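Ticket 373 - handheld gripper, drawer task, demos rejected on import
Status: open, workaround in place
Site: Lemen room, Cevdale
Raised: 17th December
Kit: Hedegaard handheld gripper (the orange-pad one), Zundberg import tool

**Problem**

Demos for the drawer + shelf task going in fine from the tool, then failing at import. Error is "finger width lost" on nearly every one. Position track looks OK. Gripper opening value goes flat partway through the drawer pull and stays flat till the hand backs away from the cabinet. Without the opening value the demo is no use, the robot gets a nice arm path and no idea when to squeeze.

Other tasks from the same morning import clean. Same tool, same person holding it, same card. So not the card.

**Tried first, no change**

- Restarted import tool, cleared the cache
- Wiped the lens, wiped both finger markers
- Redid the width calibration (full open, full close, slow). Passed
- Swapped battery. Pointless, but done
- Re-ran one old demo from before the last update. Imports OK, so the update isn't it

**Log**

1. Checked a failed demo step by step. Width drops out when the fingers go down to the knob. Knob is low on the drawer front so the wrist has to tip right over. Left marker goes dark, then gone. Right one hangs on a bit longer.

2. Tried with the room light up full. Worse if anything, glare on the right marker now. Put it back.

3. Tried pulling the drawer with the tool level, no tipping. Both markers tracked all the way. Can't get a proper grip on the knob like that though, slipped off twice and the third pull was crooked. Not something we want the robot to copy.

4. Approach from slightly to one side, tip less, close, pull straight. Width tracked on 7 out of 9. Two that failed were mine, went in too quick.

5. Went back and looked at the shelf half of the task. Those are fine as long as the drawer part is fine. Import throws out the whole demo if width is missing for too many frames in a row, limit is set at 1000 ms. So one bad pull kills a good shelf section. Seperate ticket needed for that, would be much better to cut it into two.

6. Started a new batch with the drawer already open, to get the shelf section on its own while this is being sorted. Books on the right, blue cloth and bottles on the left, lidded cup in the middle. Start pose is hands back from the cabinet, fingers wide, both markers in clear view before you move.
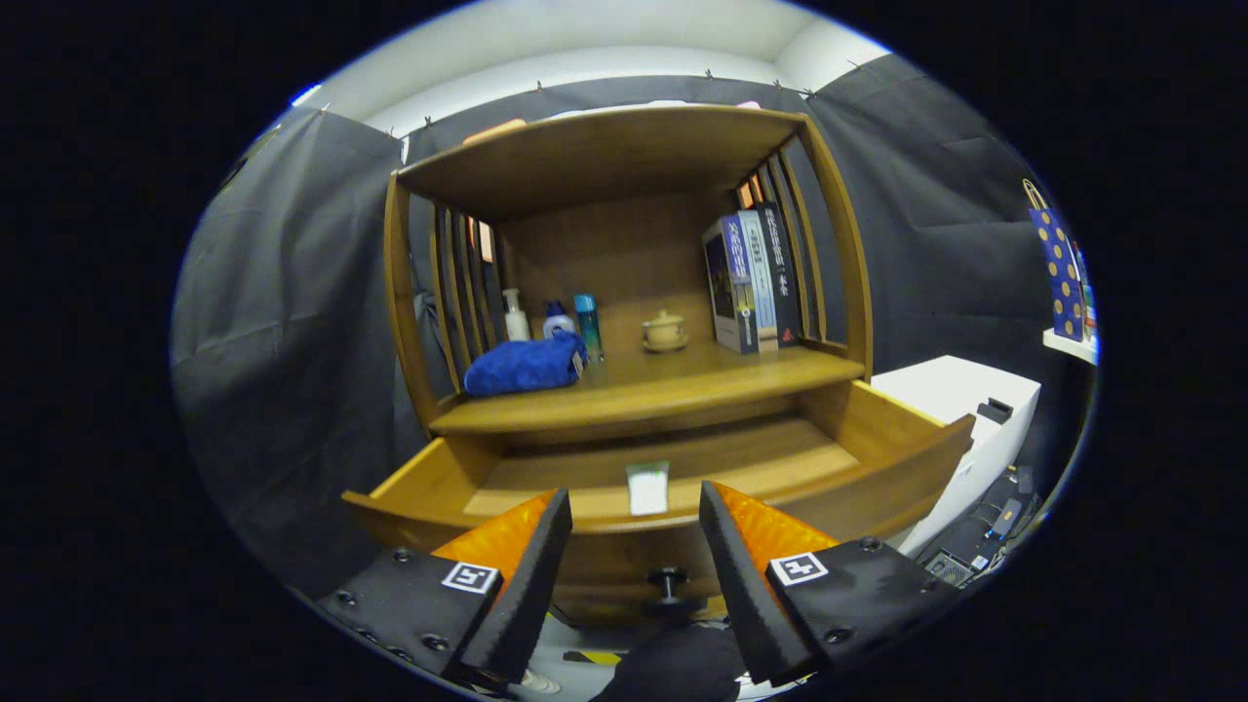 Pause there for a slow count of two before going in. The import tool uses that bit to fix the zero for the width, and if you are already moving it guesses, and guesses badly. Half the early failures on this ticket had no pause at all, me included.

7. Imported the first lot from the open-drawer batch. No width errors. One rejected for a tracking jump, unrelated, I knocked the cabinet with my elbow.

**Workaround for now**

- Drawer pull and shelf task recorded as two demos, not one
- Drawer: come in from the side, keep the tip shallow, don't rush
- Shelf: drawer open before you press record, pause at start pose
- Don't delete the failed ones, leave them in the reject folder, Zundberg support want to see the raw files

**Still to do**

- Ask Hedegaard if there is a marker plate with more of an angle on it. Would fix the tipping problem properley
- Ask Zundberg if the 1000 ms limit can be changed per task
- Write up split demos as a new ticket and link it here
- Redo the full task in one go once we have an answer, January at the earliest

Leaving open. Please add your own rejects below with the error text copied in, not "same again".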